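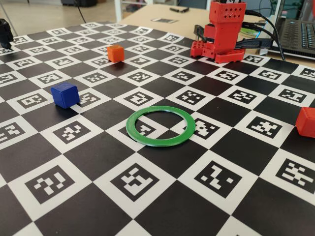 How long should you leave a new screed before tiling over it?

Longer than the man at the counter says, and in my case nine weeks, because the utility room at the back of the house faces north and dries like a cellar.

I had planned on four. Joaquín Farías, who laid it, came over in August, taped a square of plastic to the floor and told me to go away until morning. By morning the underside had fogged up like a bathroom mirror. He peeled it off, folded it into his pocket and charged me nothing, so I suppose I can't complain about the news.

Meanwhile the tiles from Trollereck were stacked in the hall, where I stubbed the same toe on them for five weeks. The adhesive had a use-by date. I learned this from the bag, the day after.

Birutė Lill next door tiled hers in a weekend and says it's fine. It does sound a bit hollow by the washing machine, but I've only mentioned that twice.

Grouting is next, once I've settled on a gray. There are too many grays.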